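Hullgate Operations Forum > Mobile Units > Maintenance and Setup
Topic: Unit stops at kitchen threshold in simulation, docking pose correct

azlan_osman
Posted 30/05/2023

Colleagues,

I am requesting guidance on the setup of our mobile unit in the Mangundap apartment model. The unit is given a start pose in the first room and is instructed to drive through the open glass door to the kitchen island. It plans a path, drives to the line where the brown wooden floor ends and the orange floor begins, and stops. The log records "cost limit exceeded" and no collision.

The navigation settings are those issued in the January release. Inflation radius and footprint have not been changed. I ran the route 13 times and the unit stopped on 10 of them. The remaining runs were completed without a warning.

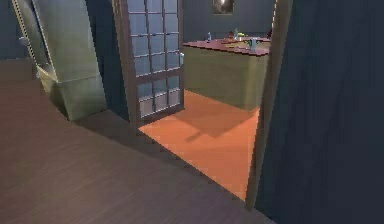 I have considered two causes. The first is the door leaf, which stands open at an angle and may be narrowing the passage once inflation is applied. The second is the change in floor color, given that our floor classifier was trained on the physical site at Conadgate, where all floors are gray. I would appreciate the views of members who maintain this model before I alter any settings.

Azlan Osman
Mobile Units, Hullgate

wattimena_a
Reply 1

Thank you for the clear report. Please examine the door first. The panes are assigned a glass material, and the simulated depth sensor returns scattered points behind glass. Those points fall in the doorway and are added to the cost map. We met the same fault in another apartment model and corrected it by giving the whole door leaf a solid collision body.

I would advise against any change to the floor classifier until this has been ruled out.

Afiq Wattimena

flilance_support
Reply 2

We respectfully disagree with the order proposed above. Scattered points from glass would normally produce a stop at varying distances from the door. The original post describes a stop at the floor line. That is consistent with the classifier marking the orange surface as unknown, and unknown cells carry a high cost under the January settings.

Please export the cost map at the moment of the stop and report the value of the cells immediately past the threshold. It would also be useful to know whether the lights in the first room are at the same level as those in the kitchen. The difference in brightness between the two floors can affect the classifier as much as the color does.

azlan_osman
Reply 3

The cost map has been exported. It contains 1,339 cells marked unknown, nearly all of them on the kitchen side of the line. A smaller group lies beside the door leaf, so Mr. Wattimena's point also appears to apply. The first room is lit at a lower level than the kitchen. I had left the lighting at the model default.

wattimena_a
Reply 4

I accept that the floor is the larger part of the fault. I do not accept that the door may be left as it is. A unit which reads clear floor through a glass door will sooner or later attempt to drive through it. Both items should be corrected and recorded separately in the change log.

flilance_support
Reply 5

Agreed on separate entries. The procedure we recommend is as follows.

Save a copy of the current configuration.
Add the kitchen floor material to the list of known surfaces.
Clear the stored cost map. Restarting the planner does not clear it.
Repeat the route from the same start pose, with no other change.
Apply the solid collision body to the door leaf and repeat the route again.

Please do not reduce the inflation radius in order to pass the doorway. The setting is shared with the physical units.

azlan_osman
Reply 6

The floor material was added and the stored map cleared. The unit crossed the threshold on all 10 repeat runs. With the solid door body applied, it also crosses, although it now slows on approach and keeps closer to the door frame on the right. I have entered both changes in the log and will raise the slower approach as a separate topic.

wattimena_a
Reply 7

Please attach the speed profile when you do so. My own view remains that the door body should be in the default model, and I will submit that request to the model group.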